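見学記:Stelness社オープンデーに行ってきました

一月の会報で募集した見学会の報告です。行き先はStelness社の実験棟、水曜日の午後。参加はうちの会から6人で、先方の案内役はAreti Spanosさんでした。申し込んでおいて言うのもなんですが、私はもともとこの手の催しをあまり信用していません。展示会で見るロボットはたいてい調子がよく、家や職場に入ってくると途端に機嫌を損ねる、というのがこの十数年の印象です。ですから以下は、ややひねくれた参加者の記録として読んでください。会としての公式見解でもありません。

受付で名札と耳栓をもらい、まず会議室に通されました。耳栓は結局使いませんでした。ファンの音のほうが気になるくらいで、機械そのものは静かです。

最初の三十分はスライドです。事業責任者のStelios Giannakopoulosさんの話で、題は「暮らしの手を増やす」。動画が三本流れ、そのうち二本は右下に小さく再生速度が出ていました。四倍速です。小さくても出しているだけ良心的だと思います。出さない会社もありますから。ただ、四倍速の動画を見たあとに「もうここまで来ています」と言われると、こちらとしては頭の中で割り算をしながら聞くことになります。

残りの一本は等倍でしたが、途中で一度画面が切り替わっていました。そこで何があったのか、会員のStamatia Sarantisさんがすぐに手を挙げて聞きました。答えは「編集の都合です」。それ以上は出てきませんでした。

実演は一階の奥の部屋です。腕が据えられた黒い天板の机があり、その上に小物を置いて、引き出しを開ける、中の物を出す、別の場所に移す、といった作業をさせます。動かすソフトの名前はGristutardというそうです。担当のEvangelia Giannakopoulosさんが端末の前に座り、日本語で書いた短い指示を打ち込むと、少し間があって腕が動き出します。

この「少し間」が最初は長く感じました。説明では、手首のカメラの映像を読み込んで動作の候補を出している時間だそうです。待っている間、見学者は全員黙って机を見つめていました。実家で古いパソコンの起動を待っていたときの空気によく似ています。

引き出しの課題は、つまみをつかんで手前に引くというものです。人間なら指一本を引っかけて終わりですが、二本指の手先だとつまみに対する角度がかなり大事になるようで、一回目は指がつまみの脇をなでて空振り、二回目は木箱ごと手前にずるずる動きました。三回目で開きました。拍手が起きました。私もつられて少し手をたたいたのですが、あとから考えると、引き出しが開いて大人が拍手している部屋というのは妙なものです。

箱が動いたことについて質問が出ました。家具なら重さがあるので動かない、というのがEvangeliaさんの返事です。それはそうでしょう。ですが、うちの台所で片手では開かないのは、まさに軽い小引き出しのほうです。薬入れや裁縫箱のたぐいで、片手で押さえてもう片手で引きます。腕が一本の機械には押さえる側がありません。この点を重ねて聞いたところ、両腕型の計画があるとのことでした。時期は未定、価格も未定です。

続いて、机の上の物を指定の場所へ運ぶ課題。こちらのほうがずっと安定していて、続けて何度やっても大きくは外しません。見ていて感心したのは、つかみ損ねたときに一度手を引いて、向きを変えてからもう一度寄っていくところです。昔の産業用の腕は、物がずれていようがいまいが決まった位置で指を閉じていました。そこは確かに違います。疑ってかかっている私でも、これは認めます。

ただし、見学者の側から注文をつけると話が変わりました。Sarantisさんが自分の眼鏡ケースを出して、これを運ばせてほしいと頼んだのです。Areti Spanosさんは笑顔のまま、本日は用意した物だけでお願いしています、とのこと。安全上の決まりだそうで、それは理解できます。理解できますが、私たちが知りたいのはその場で鞄から出てきた物をどう扱うかです。練習してある物が運べることは、さっき見せてもらいました。

成功率についても尋ねました。社内の試験では2000回を超える試行をしたという答えで、その数字は壁のパネルにも大きく書いてあります。けれども、そのうち何回うまくいったのかはパネルにありませんでした。口頭で聞いても「課題によって異なります」まででした。試した回数だけを大きく書くのは、打席数だけを載せた野球選手の紹介文のようなもので、読むほうはどう受け取ればいいのか困ります。後日資料をいただけるという約束になっていますので、届いたら次号に載せます。届かなかった場合もそう書きます。

もう一つ気になったのが照明です。実演の部屋は窓にすべて覆いがしてあり、天井の灯りだけでした。西日が入るとどうなりますか、と聞いたところ、Evangeliaさんは少し考えてから「落ちます」と答えてくれました。精度が落ちる、という意味です。この日いちばん信用できる答えだったと思います。会社の人が横にいる場で、苦手なことを一言で言うのは案外難しいはずです。彼女にはそのあとも個別にいろいろ聞いてしまい、休憩時間をだいぶ奪いました。すみませんでした。

休憩後は、この機械を試験的に使っているというIvholmの作業所から、Paraskevi Papadakisさんが来て話をしてくれました。作業所では細かい部品の仕分けに一台入れているそうです。宣伝役として呼ばれたのだろうと身構えていたら、思ったより率直な方でした。朝の立ち上げに手間がかかること、置き場所の線を床に貼り直したこと、机の高さを変えた週はほとんど使えなかったこと。機械に合わせて人の側がかなり動いている、という話です。

「それは手間が減ったことになるのでしょうか」と私が聞くと、Papadakisさんは「夕方の分は減りました。朝の分は増えました」と言いました。差し引きはまだ計算していないそうです。こういう話こそ最初のスライドに入れてほしいのですが、入れたら題を変えなければならないでしょうね。

会社の言う用途の一つに、在宅介護の補助があります。うちの会で関心が高いのもここです。正直なところ、今回見た範囲では、まだずいぶん遠いと感じました。物を運ぶだけなら、ワゴンを一台買ったほうが早い家が多いと思います。引き出しを開けるだけなら、取っ手を大きい物に付け替えれば済むこともあります。どちらもホームセンターで手に入り、起動を待つ必要もありません。

では何の役にも立たないのかというと、そこまで言うつもりもないのです。参加者の一人は手の力がほとんど入らない方で、帰りのバスの中で「三回目に開くなら、私より上手だ」と話していました。私はしばらく返事ができませんでした。一回で開くかどうかにこだわっていたのは、自分が一回で開けられるからです。この感想は、報告のどこかに必ず入れようと思っていました。

とはいえ、その方も値段を聞いてからは黙っていました。両腕型ではなく今の一本腕の型でも、個人が買うような金額ではありません。月ごとの貸し出しも検討中とのことですが、これも未定。この日のメモを読み返すと「未定」という字が27か所ありました。途中から意地になって正の字をつけていたので、数は確かです。

なお、Athanasiadis社も同じような公開日を予定しているという案内をもらいました。そちらは見学者が持ち込んだ物でも試せるそうです。案内文にそう書いてあるだけなので、行ってみるまでは信じません。希望者が集まれば申し込みますので、参加したい方は事務局まで連絡してください。車いすの方は、床の段差を先に問い合わせますので早めにお願いします。Stelness社の建物は入口に低い段があり、板を渡してもらうまで外で少し待つことになりました。ロボットの公開日に入口で人が待たされるというのは、先方のアンケートにも書いておきました。

そのアンケートですが、満足度の欄が「とても満足」から「普通」までしかありませんでした。私は「普通」に丸をつけ、余白に三行ほど書き足しています。Sarantisさんは裏面まで使っていました。

お土産はロゴ入りの布袋と、定員60名の次回公開日のちらしでした。ちらしは会の掲示板に貼ってあります。布袋は丈夫で、買い物に使っています。 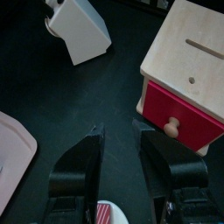 手先のカメラから見た実演の机。右奥が赤い引き出しの付いた木箱。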